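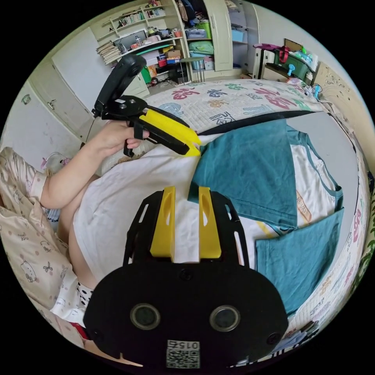
**Didby Oral History Project -- progress report to the Funer Fund**
Apr 15, 2018

Dear Elisa Zanetti,

Your form asks for "outputs to date," so let's start there. We have 16 finished interviews with people who worked at the Pretitz button factory before it closed. Most are transcribed. One is mainly a man arguing with his sister about a bus route, and we have kept it because the route went past the factory gate and they remember every stop.

**Recording.** Gaetano Fiore has done nearly all the interviews himself. The early ones suffered from kitchen clocks, and he now asks for the clock to be moved before he sits down. Two people have withdrawn their consent. Their recordings were erased in February and the signed forms are in the binder.

**Transcripts.** Slower than promised. The plan assumed that an hour of tape takes an afternoon to type up, which was my estimate and I would like it back. Giorgia Parisi and Giorgia Pace share the work, and their initials on the files have been just as helpful as you'd imagine. They now sign in full.

**Exhibit.** The library has offered us the long wall by the periodicals, minus the part with the radiator. Cosmin Cârstea has drafted three panels: the dye room, the strike, and the canteen. The canteen panel is far too long -- everyone had views on the soup -- and he is cutting it under protest.

**Money.** We are under budget on travel and over on postage. Former button workers, given a choice, prefer a letter. I'd like to move the leftover travel money across and need your written approval to do it.

**Still to do**
- Finish the remaining transcripts
- Get permission for the Rweyemamu family photographs
- Settle the opening date with the library, which keeps offering us the morning of the book sale

The expense sheet is attached, with receipts in date order apart from the parking ones.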